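Vullisell Open Day

Category: Robotics events | Public demonstrations

The Vullisell Open Day was a public demonstration of two-arm tabletop robots held at the Claravia works in Lillelell on Aug 26, 2026. It was arranged by Fehr, the company that writes the control software, and was meant to show that a pair of arms could sort and move ordinary household things without a fixed routine. It drew 200 visitors. Opinions on what it showed remain divided, and the larger claims made in the printed program have not been repeated elsewhere.

Background

Fehr had spoken of Vullisell as a "general" handling system for several years before the open day. Earlier showings were by invitation and used blocks of one size. The program for the open day promised "everyday objects, everyday mess," wording that critics later held against the company, as the objects were chosen by Fehr and visitors were not allowed to bring their own.

The demonstration

Sessions ran for 20 minutes each in a curtained work area. Two arms worked from opposite sides of a single table, on a small group of objects that included a cup, a tray and an egg-shaped piece.

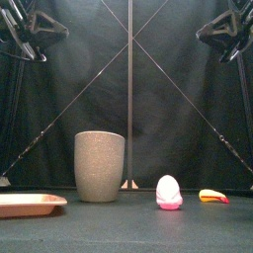
Objects on the Vullisell table, with the two grippers reaching in from the upper corners.

The black cloth behind the table was much discussed. A plain dark background makes pale objects easier for a vision system to pick out, and a kitchen or a stockroom seldom offers one. Fehr's staff said the cloth was there to block stray light from the hall windows. They did not offer a session without it.

Each session was made up of short tasks called out by the host, such as moving the cup or placing a small object on the tray. Visitors could ask for a task from a printed card. Requests that were not on the card were politely turned down, which limits what can be said about how general the system is.

Results

Fehr reported 771 task attempts over the day and called the outcome "strong," but gave no count of successes. It also did not say how many attempts had been stopped and started again by an operator. The only outside tally came from Hema Venkataraman, who stayed through several sessions and logged 39 attempts. Her notes counted a restart as a failure. Fehr's wording left open whether the company did the same, and the two records cannot be compared.

Speed was another sore point. The arms often paused near an object before closing on it, and the host tended to fill these pauses with talk about future versions. Supporters answered that slow and careful motion is normal in research machines. That is fair, although the program had used the word "ready" on its cover.

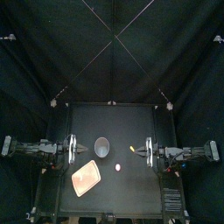 Venkataraman wrote afterward that she would have traded the whole afternoon for one tray of things picked by the audience, and that until someone allowed this she would go on calling it a rehearsal.

Fehr did not reply directly. A notice posted in November said that a later event would include "a wider range of items," without saying who would choose them.

Later use of the name

The name Vullisell is sometimes applied to the arms themselves. Fehr uses it only for the software, and the Claravia works has asked that the event be listed under the company's name instead of its own.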